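I went to see the documentary everybody at work has been telling me to see, the one about the content moderators at Rondix, and I came out wanting my ticket money back and also wanting to talk about it for a week. So here I am.

If you haven't heard of it, the film is called The Nellow Tapes. The setup is that a group of former moderators kept recordings of their shifts and handed them to a filmmaker, who spent the next few years trying to get them on screen. It won something at the Flotalthorpe festival in May and has been playing at the small theater downtown ever since. I caught the 9 o'clock show on a Thursday with maybe a third of the seats filled.

My trouble started in the first minute. A title card says 1297 hours of recordings were reviewed for the film. Fine. How much of that do we hear? I didn't bring a stopwatch, but there can't be more than a few minutes of actual tape in the whole thing. The rest is people sitting in kitchens telling us what's on the tapes. I believe most of them. I'd still like to hear the tapes, seeing as they're in the title.

Then there are the disguises. Everyone who talks is hidden in some way, and I understand why, they signed agreements and they're scared of getting sued. But the film hides them in the prettiest way it can think of. One woman is shot through a rainy window. One man is only a pair of hands peeling an orange. By the third or fourth of these I had stopped listening to what was being said and started wondering who bought the orange. When a person is risking a lawsuit to tell me something, I don't want to be thinking about the fruit.

And the music! There's a cello under nearly everything. A former shift leader explains how the break schedule worked, which is a dull and very damning piece of information, and the cello comes in like somebody's died. Trust the break schedule. It was the best part of the film.

I don't want to sound like I'm defending the company. The section on pay is solid, with real documents on screen long enough to read, and I came away thinking Rondix has a lot to answer for. What I don't buy is the film's idea that it found all this out. Half of it was in a long magazine piece a couple of years back. The film never mentions the piece, and I sat through the credits looking for it.

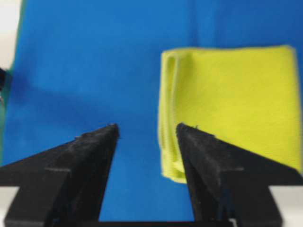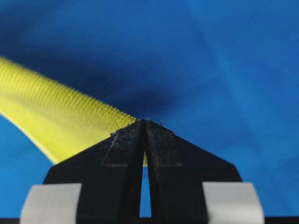

After I grumbled about all this in a short post over the weekend, a reader going by Ambrosio wrote in to say that I was asking for a transcript and calling it a movie. The hands and the window were the point, in this view, because the people on the tapes spent 12 hours a day being nothing but hands and a window to the company, and a film that put them under flat light with a bar over their eyes would have done the same thing to them again. Ambrosio also thought the cello was too much.

I've gone back and forth on that. It's a good argument and I wish the film had made it, because I don't remember a single line in there pointing that way. You can read nearly anything into a shot of hands if you come to it feeling generous. I'm usually not, by the second hour. And I never asked for a bar over anyone's eyes. Plenty of older documentaries just put a voice over a black screen and let you listen, and I've never felt those treated anyone badly.

The other thing Ambrosio brought up was the ending, which I'd skipped in the short post to avoid spoiling it. I'm going to spoil it now, a little. The last stretch claims that 137 people have come forward because of the film. Come forward to whom? The filmmaker? A lawyer? A reporter? It's white letters on black and then the credits roll. The couple in front of me clapped. If it's true, it's the biggest news in the picture and it deserved a scene. If it means 137 people sent an email through the website, say that.

I stayed for the question session afterward, which was done by video link and kept freezing. Somebody asked about the number and got an answer about courage. Somebody else asked whether the full recordings would ever be put online and was told it was being looked into. I've heard that one from my cable company.

Would I tell you to go? I suppose so, if it's a matinee. Sit toward the back, the speakers at that theater are murder on the low notes. And read the magazine piece first if your library has it.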